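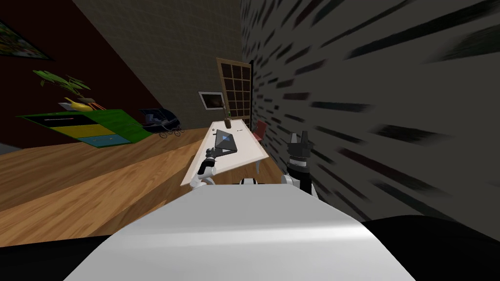
August 18, 2025. Bench notes, Birnevley, K. Domański

Carrying on with the day pass business on the Nellau roaming tariff. I've let these notes get scrappy over the last while (two pages on the back of a courier slip, sorry to whoever has to file those), so I'm going to write this one out properly and at length, and then we can all stop asking each other in the kitchen what the state of it is.

The complaint, for anyone coming to it fresh. A customer goes abroad, opts in to the day pass, gets a text saying it's active, uses their phone perfectly normally, and then finds a handful of small data charges on the bill at the out-of-bundle rate, 11p a megabyte. Some of these are tiny. Some are really quite unpleasant, particularly where somebody has left a film downloading and gone to bed. The front desk has been refunding them as they come in, quite rightly, but each refund is keyed by hand and the reason code says "goodwill", so there's nothing in the records to show it's all one fault. I asked back in March whether we could have a separate reason code and I'm going to ask again.

## What I ran

Same set-up as before: the two Rastari handsets on the shelf, test SIMs with the day pass on, everything going through the roaming simulator and then into Shirima for rating. One handset is on the old firmware and one is on the new. I kept the old one going on purpose, as plenty of our customers never accept an update in their lives, and my mother is certainly among them.

The full batch came to 482 data sessions. I let it run over several simulated days with the home clock and the visited clock set differently, which I should have done from the beginning and didn't. Of those, 449 were rated exactly as I'd have done them with a pencil. I checked the rest twice, once with tea and once without, and they're all wrong in the same direction, namely against the customer.

Then I pulled out every session that crossed midnight by either clock. That gave me 88. Every single wrong one is in that pile and there are none outside it, which made me very happy for a good ten minutes until I remembered that most of the midnight pile is rated correctly, so crossing midnight can't be the whole story.

## Where it goes wrong

I spent a long while assuming it was the time zone. It has all the smell of a time zone fault. The pass runs for a day by the local clock in the visited country, the text message says so, the leaflet says so, and Shirima stores everything in UTC and converts when it rates. I went through the conversion line by line and it's fine. Whoever wrote it was careful and left lovely comments. If it was you, thank you.

What I hadn't looked at was the order in which the records arrive. A long session doesn't come through as one record. The visited network cuts it into partials and sends them along when it feels like it, and every so often the second partial turns up before the first. If both fall inside the same pass day, it makes no odds. If the first partial belongs to one day and the second to the next, and the second gets there early, Shirima sees usage on a day with no pass opened yet. It ought to open one. Instead it holds off, waiting for the start-of-session record, and while it's waiting a different rule comes along and rates the partial as out of bundle. By the time the first partial strolls in, the charge is already on the account.

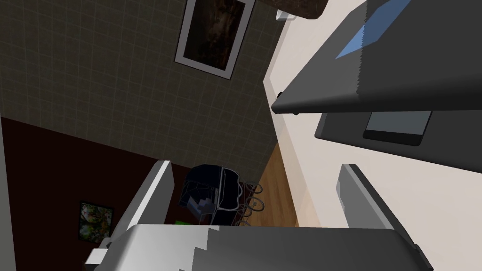

Would the customer have been charged properly if the phone had simply been switched off overnight?

In every case I tried, the charge came out right, as a fresh session in the morning opens its own pass day and there's no late partial for Shirima to trip over. We still can't go telling people to switch their phones off at bedtime, and I'd ask the front desk please to take that line out of the help script, where somebody has helpfully put it.

## Firmware

I'd hoped the newer Rastari firmware would turn out to be to blame, mostly so that I could send a polite letter to someone else. It does change the picture a little. The older handset drops its data connection for a moment whenever it does its overnight tidy-up, and that tends to break the session in a harmless place. The newer one hangs on all night like a limpet. So the newer handset gives longer sessions, more partials and more chances for them to arrive out of order. The fault is still ours. Both handsets hit it, the new one just hits it more often.

I did swap the SIMs between the handsets and run a short batch the other way about, in case one of the SIMs was peculiar. They behaved alike. I've taped them back into their proper sleeves, and I'd be grateful if they stayed there, after the episode with the pay-as-you-go card and the pizza order.

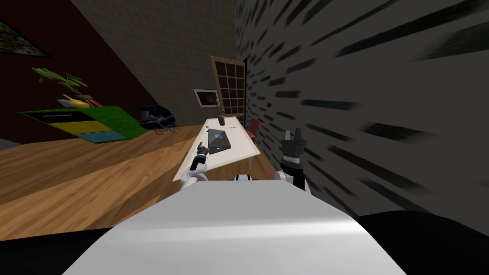

The awkward bit is what we mean by a session having started. Shirima has two states for a pass day, closed and open, and it will only move from one to the other on a start record. The early partial fits neither. I keep looking at the left hand in the render on this page, with its thin dark fingers held just over the edge of the table, and thinking that's our early partial exactly: it hasn't touched anything, and yet you'd be a fool to write down that the table had nothing to do with it. I'd like a third state, call it pending, where usage has plainly arrived for a day and the paperwork hasn't. Anything pending gets held at no charge until the start record comes or the holding time runs out, and if the time does run out we open the pass day anyway and charge the daily price once. The worst that can happen to a customer then is that they pay for a day they used.

I did think about the simpler cure, which is to sort the records before rating them. It's tempting, and it would work on my bench, where I know when everything has arrived. In real life some of the smaller networks send their files very late indeed, and we'd be holding up everybody's running total for the sake of the stragglers. People abroad look at that running total. I look at it myself in airports, rather nervously, and I work here.

## Spending cap

One thing I nearly missed and want on paper. The wrongly rated partials count towards the customer's spending cap. So a person could have a day pass in good order, be wrongly charged overnight, hit their cap, and wake up with no data at all in a place where they can't read the bus timetable. When we refund the money, the cap doesn't get put back until the next bill. I tried it on both SIMs and it's quite true, the refund goes through and the cap sits there as full as ever.

I think this is worse than the money. Please could it go in as its own ticket, so it doesn't get swept up with the rating fix and quietly closed.

## Things I tried that made no difference

- Changing the home clock only. Same sessions wrong, same amounts.
- Opting in by text and opting in through the app. I had a theory about this one and was quite attached to it.
- Topping up in the middle of a session.
- Turning off the low-balance warning. The warning text does arrive twice if you do this, which is a separate oddity and mildly funny, and I've made a note for the messaging lot.
- A fresh copy of the tariff table.

## A word about the old bills

Fixing it going forward is one job and finding everyone who's already been caught is another. I don't think we can rely on people ringing up. Most of these charges are small enough that you'd grumble and let it go. The search itself isn't hard: look for out-of-bundle data on an account with the pass switched on, where the partial's sequence number isn't the first and there's a pass day opened later for the same date. I've tried it on the bench data and it picks out the wrong ones and leaves the good ones alone. I'd expect it to be slow on the real archive, and somebody who knows the archive better than I do should look at it before we set it loose during billing week.
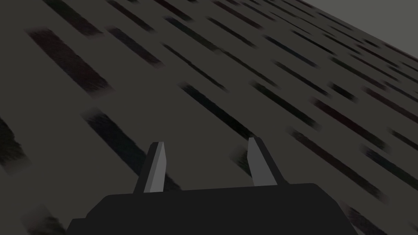
*Gripper seen from behind, both grey fingers up.*

Still to do, in the order I'll probably get to it:

1. Write up the pending state properly and send it round. I've got a drawing of it in pencil and it needs someone with tidier arrows.
2. Rerun the midnight pile against the patched rating rule when there is one. Keep the batch as it is, please don't trim the capture files, I know they're large.
3. Ask for the reason code again.
4. Work out a sensible holding time. My guess would be a matter of hours, but I've only the simulator to go by and it's far better behaved than any network I've ever roamed on.
5. Check calls as well as data. I've a nasty feeling that a long call over midnight could go the same way, though calls are cut into far fewer pieces.

The handsets are charging on the shelf and the simulator is still logged in under my name. If you need it, leave the visited clock where I've set it or write down what you changed it to. The last capture is in the shared folder under "midnight, the proper one", and the folder called "midnight" can be ignored.

K. Domański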